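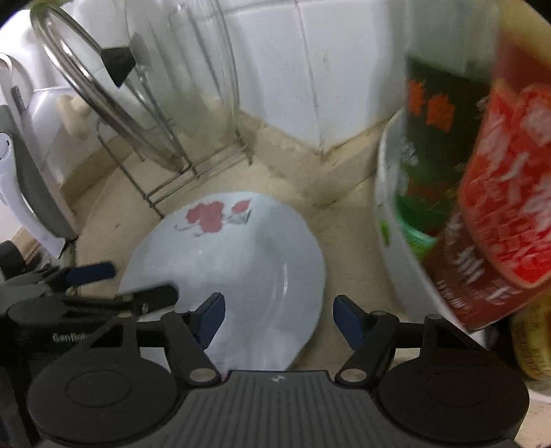
White plate on the counter, with the gripper fingers open.

Courses > Digital Advertising Systems > Unit 4 Handout

Filed under: Auctions, Ad Delivery, Course Notes

Unit 4. Second-price auctions, floors and pacing

Course tutor: Philomena Bonsu

These notes cover the auction step in programmatic buying and the controls that sit on either side of it. Unit 3 dealt with how a bid request is built and sent. It is assumed that you can read a bid request and know which fields are optional.

4.1 The auction

When a page loads, the publisher's server sends a request to one or more exchanges. Each exchange passes the request to its connected buyers, who reply with a bid or with no bid. Replies that arrive after the time limit are discarded. The exchange then ranks the valid bids and picks a winner.

In a first-price auction the winner pays what it bid. In a second-price auction the winner pays the second-highest bid, or the floor if that is higher. Some exchanges add a small fixed step to the second bid. Check the contract for this, as the step is often left out of summary reports.

Bids are stated per thousand impressions. A bid of 2 pounds therefore means 0.2 pence for a single impression. Mixing the two units is the most common error in marked work for this unit. Write the unit next to every figure.

4.2 Why bidders shade

Under second-price rules a bidder with a fixed private value has no reason to bid below that value. Bidding lower cannot reduce the price paid on a win; it can only lose auctions that were worth winning. The result depends on the exchange applying the stated rule, and on there being one auction only.

Under first-price rules the bidder must lower the bid to keep any surplus. This is called shading. The amount to shade depends on how the highest rival bid is spread, which the bidder does not see directly. It has to be estimated from win and loss notices, and loss notices are often missing or carry no price. 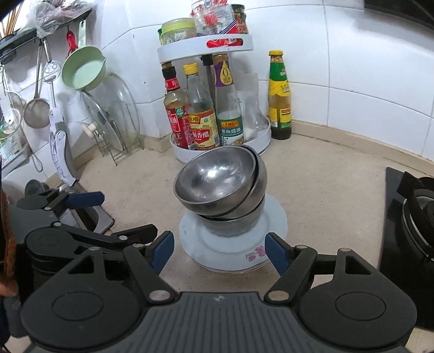 Prurnby, July

4.3 Floors

A floor is the lowest price a publisher will accept. Hard floors remove any bid beneath them. Soft floors work differently: a bid between the soft floor and the hard floor can still win, but pays its own price in full. A single auction may thus be second-price for one bidder and first-price for another. Logs from such auctions should never be pooled without a flag to show which rule was applied.

Raising a floor has two effects. It lifts the price on auctions where the second bid was low, and it leaves some slots unsold. The balance between them is found by testing. Split traffic by user and not by request — a split by request lets the same budget move between the two arms and spoils the comparison.

Worked case. The Estine log set holds 3,276 auctions from one publisher, all second-price with no soft floor. Of these, around 3,000 drew at least two valid bids. For the remainder, the clearing price is the floor wherever a single bid was received. Before starting question 1 of the problem sheet, separate the auctions with one bid from those with none. The field is called bid_count and is sometimes blank. A blank is a logging fault and must not be read as zero.

4.4 Pacing

A campaign has a budget and an end time. Without pacing, a buyer with a high bid may spend the whole budget early in the day. Two methods are in general use.

Throttling: the buyer enters only a share of the auctions it is eligible for. The bid is unchanged. Simple to run, but cheap and dear auctions are skipped alike.

Bid scaling: the buyer enters every auction and multiplies its bid by a factor below one. Spend falls and the cheaper auctions are kept. The factor is updated at intervals by comparing actual spend with planned spend.

In the lab the Lobo simulator updates the factor every 12 minutes of simulated time. Shorter intervals can make the factor swing, particularly where win notices arrive late. If your plot shows a saw-tooth pattern, look at the notice delay first and the step size second.

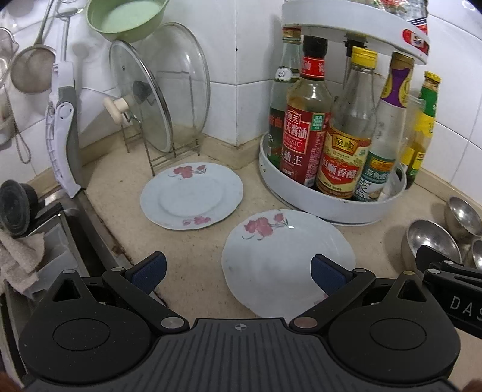
Prurnby, Room 2, July

4.5 Settlement records

The exchange and the buyer each keep a count of impressions. The counts rarely agree. Usual causes are timeouts between the win notice and the display of the advert, filtering of invalid traffic after the event, and day boundaries set in different time zones.

Some newer exchanges write settlement records to a shared ledger. Grideck, the teaching ledger used in Unit 6, stores one record per batch of impressions together with a hash of the detailed log. The hash shows that a log has not been altered after it was submitted. It says nothing on whether the log was right when it was written — keep these two claims apart in your answers.

Reading before Unit 5: sections 4.2 and 4.4 again, then the note on delayed notices in the lab folder. Bring your Lobo output as a plain text file with the seed on the first line.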